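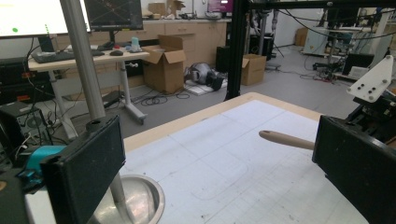

The recount in Itindale opened at 7 in the morning, and by then Jericho Lumanlan had already signed for the ballots twice. The first form had the wrong precinct on it.

Landry led by six votes. The statute called for a recount at any margin under ten, conducted by hand, in a room with a door that locked. The county had rented the records annex in Drodside for the purpose. The heat was set to come on in October and had not.

There were 1,687 ballots. Lumanlan read each one aloud, a clerk on his left marked the tally, and a clerk on his right marked a second tally. When the two disagreed, the batch was read again. Batch four was read three times.

The observer for Zatico objected to a ballot on which the voter had filled in the oval for Landry and written "sorry" beside it.

"The oval is complete," Lumanlan said.

"It shows doubt."

"The manual has no entry for doubt." He turned to section 7 and passed it across. The observer read the section, then the one after it, and withdrew the objection in writing.

The observer for Landry objected to nothing until noon, when he objected to lunch being taken in the same room as the boxes. This was sustained. They ate in the hallway, standing, with the door locked and the key on the floor between them where both sides could see it.

The last batch closed after dark. Landry's margin was now seven. Lumanlan entered the figure, initialed it, and asked each clerk to do the same — in blue ink, as the form required. The clerk on the left had only black. He went out to his car to look for a pen.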